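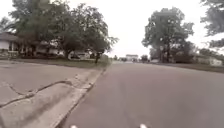

Street view from the delivery robot, with cracked driveway apron at left. Adcombe route.

Progress report to the fund: Adcombe sidewalk and curbside delivery, equipment planning stage
Feb 2, 2025

This report covers the second stage of the grant. In this stage we promised to decide which equipment to buy for the regular service, and to bring you a budget you can approve before the next payment in May.

1. Route survey

The survey of the residential part is complete. The route has 18 delivery stops. We rented one unit from Gurura for this work, and it was driven along the road surface near the curb. We wanted to learn which wheels and which suspension we must pay for, and the answer is less cheap than we hoped. The main lanes are easy. The difficult places are where the driveways meet the street, because the concrete is older there and the cracks are wide in places. The supplier's price list assumes the small wheel. We now believe that the large wheel is necessary, at least for the units that must go up to the houses.

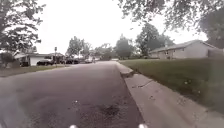
Possibly patched asphalt in the foreground, with parked vehicles on the opposite side.

2. Comparison of offers

We asked for offers from two suppliers, Gurura and Ketilsson. Both can deliver six units before the summer. Gurura has the lower purchase price, but the large wheel is an option and costs 400 dollars more for each unit. Ketilsson includes it. The Ketilsson battery is also easier to change, and our technicians can do it without special tools. On the other side, spare parts from Ketilsson take 40 days to arrive, so we would need to keep a small stock of our own. This stock was not in the first budget.

We have not yet made a final choice. Our preference today is Ketilsson, with one set of spare wheels and one spare battery for every two units. The difference can be covered if we move the money for the second charging cabinet to next year. One cabinet is enough for six units when they charge at night.

3. Parked vehicles and insurance

On several streets the cars are parked along one side, and the robot must keep its distance from them. The insurance company asked us to describe how the operator takes control in such a place. We have written this procedure and sent it. The yearly cost of the policy is still open – we expect the answer before the end of the month.

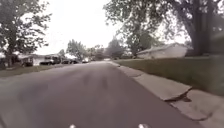
Totlow, our maintenance partner, replied to the draft of this report that the wheels are only half of the question, and that they would like money for replacement tires written as a separate line, as broken curb edges wear them faster than the suppliers admit. We agree with this remark and have added the line to the budget table.

4. What we ask from you

Please confirm in writing that the money for the second cabinet may be moved to spare parts. We also ask for permission to extend the rental of the Gurura unit until the new units arrive, so that the operators can continue their training. The revised budget table will follow when we have the insurance price.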